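Vehicle Recovery on Packed Snow: Project Report
Last updated: Mon 7 March 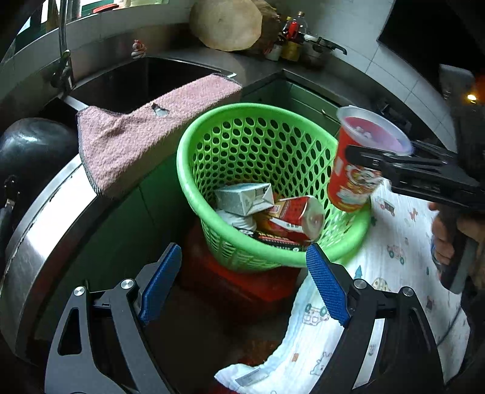

Catarina Peixoto objected at the draft stage that tire pressure had been left out of the Larton trials. It was then added as a variable.

A loaded van was bogged to the axle on the Campbell access road and winched out 19 times. Traction boards cut the line pull in all but five runs. Lowering pressure helped only on slopes of up to 9 degrees. The November runs were dropped due to thaw.

Print this page | E-mail this page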